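Category: Robotics / Testing and Measurement
Print this page | E-mail this page

Chapter 9
Comparing Grippers Before You Buy One

Most gripper comparisons are decided before the first trial is run. The person who picks the sponge, the sink, and the starting pose has already picked the winner, whether or not they meant to. This chapter is about how to read such comparisons without being taken in, and how to run one that a hostile reader would accept.

Our running case is the Zirnescombe kitchen test, in which Normand Beaudoin set the Pladmont two-finger hand against the Brorano in a simulated sink area. Each hand got 328 attempts at the same small set of objects. The write-up praised the Pladmont hand for its "confident" sponge pickup. I have read it several times and still can't find what a confident pickup is.
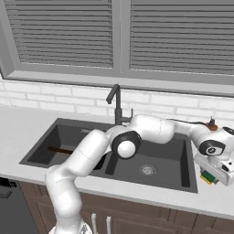 Vol. 2, p. 116

A sponge on a counter, with gripper fingers close to it, tells you very little by itself. It doesn't tell you whether the fingers closed, how hard, or what a real sponge would have done under the same load. Simulated foam is as soft as someone typed in. Before you trust a success rate, ask for the contact settings, and ask who tuned them — and on which hand.

Fixed objects deserve the same suspicion. They make easy landmarks for a camera and awkward obstacles for a forearm, and a test that scores only the first of these is half a test.
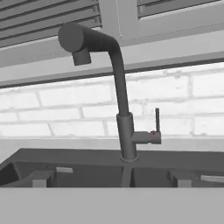
SECTION 9.1: FIXTURES AND CLEARANCE

The side lever on this faucet is a thin upright rod. A wide hand may fail near it for reasons that have nothing to do with grip strength, and a narrow one may succeed for reasons just as dull. Report collisions with fixtures apart from dropped objects. The Zirnescombe tables lump them together, and the Halás controller, used for both hands, gets no separate score at all.

Arm pose is the other thing that tends to go missing. Two hands of different length put the wrist and elbow in different places for the same target, and the camera's view changes with them.
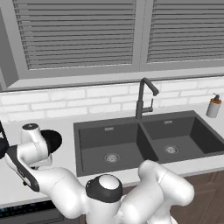 Can a gripper comparison run only in simulation be trusted?

It can be trusted to rank hands inside that simulation. Carrying the ranking over to real hardware takes real trials, with the same objects and the same scoring rules.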